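How to Write a Movie Review After Seeing the Movie Once

Posted 30 March 2019 in Guides

You have seen a movie and you have an opinion. You also have a ticket stub, a popcorn kernel wedged against a back tooth, and the vague feeling that the middle part went on a while. These are your materials. What follows is the method I use for the short reviews on this site, which run 400 words each and are read mostly by people who want to know if the thing is too long.

Before the movie

Read as little as you can. The title, the running time and the rating will do. I once read an interview with the director on the way into the Calex in Pimholm and spent the whole first act waiting for a theme he had promised. It never showed up, and I missed two character names and a death while looking for it.

Bring a small notebook and a pen that doesn't click. Leave the phone off. The people behind you will assume you're texting even if you're composing something very fine about the lighting.

During the movie

Write down the following and not much else:

- Character names, spelled however they sound
- Any line you think you'll want to quote, word for word
- The first moment you check the time
- Anything that makes you laugh out loud, including things that weren't supposed to

You will be writing in the dark. Your notes will overlap. My page from Pitosia, a three-hour spy picture set in a country that exists only so nobody's embassy can complain, says "HAT??" in the middle and then, on top of that, something that is either "betrayal" or "bathroom." Leave gaps between lines. Turn the page more often than seems reasonable.
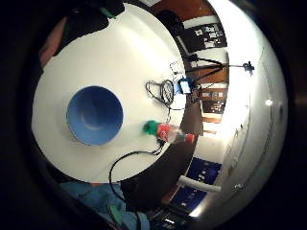 Blue bowl and clear plastic bottle, table at home.

After the movie

Wait a little, then don't wait too long. I give myself 48 hours. On the first night everything is either a masterpiece or an insult, and by the third day I've lost the name of the sister. Somewhere in between there's a usable opinion.

Start by typing up the notes as they are. Don't fix them. Then answer one question in a single plain sentence: what was this movie trying to do to me? Scare me, make me cry, sell me the next one. A comedy about a failing bowling alley and a prestige drama about grief get judged on different work, and a lot of bad reviews come from marking the first one down for having jokes.

Now write the second sentence: did it manage? You have a review. The remaining 370-odd words are evidence, and if that number bothers you, you are going to be a careful critic and a slow one.

The plot summary

Keep it to one paragraph. Give the setup, the person with the problem, and the problem. Stop before the halfway mark of the story. If the movie is set during the French Revolution, you may say 1789 and trust the reader to guess that things get worse for the man in the wig.

Do not retell the movie. I know it's tempting. It fills space, it feels like work, and your verbs are already lined up in order. But the reader can get all that from the trailer, which gave away the ending anyway.
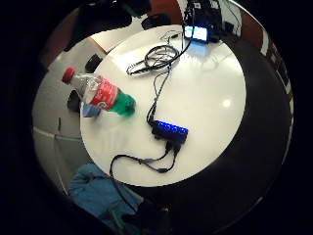
Subplots need a ruthless hand. Mention one only if it helped or hurt the movie in a way you can point to, and say which. The usual trouble is a subplot that's half in the story and half out of it. It's like the soda bottle up there with its green end on the table and its red cap out past the rim: you stop paying attention to everything else and just watch the edge. Lahlou, last June's perfume-empire saga, had a whole horse-racing story in that position for most of an hour. I gave it one line in my review and I still think that was generous.

The actors

"Good" and "solid" are what you write when you can't remember. Go back to the notes and find one thing an actor did: a pause, a bad accent bravely maintained, the way he ate a sandwich while lying to his wife. Describe that in a sentence and move on. Two performances are plenty. You don't owe the whole cast a report card.

The same goes for the crew. If you noticed the music, say where. If you didn't notice the editing, don't praise the editing.

The rating

I use stars, and I hand out 3 far too often. It's the rating of a person who would like to be invited back. Try this: write the review first, read it aloud, and assign the stars as though a stranger had written it. If the text sounds bored and the stars don't, change the stars.

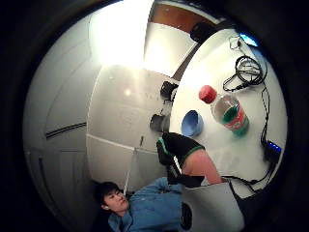
One reader wrote in to ask what you're supposed to do if you fell asleep, and whether twenty minutes counts. It counts. If you slept through twenty minutes and followed the rest without difficulty, say so in the review, since that's useful to the reader. If you woke up and had no idea who anyone was, buy another ticket or write about something else.

Cutting it down

Your draft is too long. Take these out first:

- The opening sentence, which was you clearing your throat
- "Cinematic"
- Any comparison to a movie you haven't seen
- The paragraph about the parking

Then check the names against the official credits, all of them, including the one you're sure about. I called a lead character Doreen all the way through a review once. Her name was Maureen, and it was also the title.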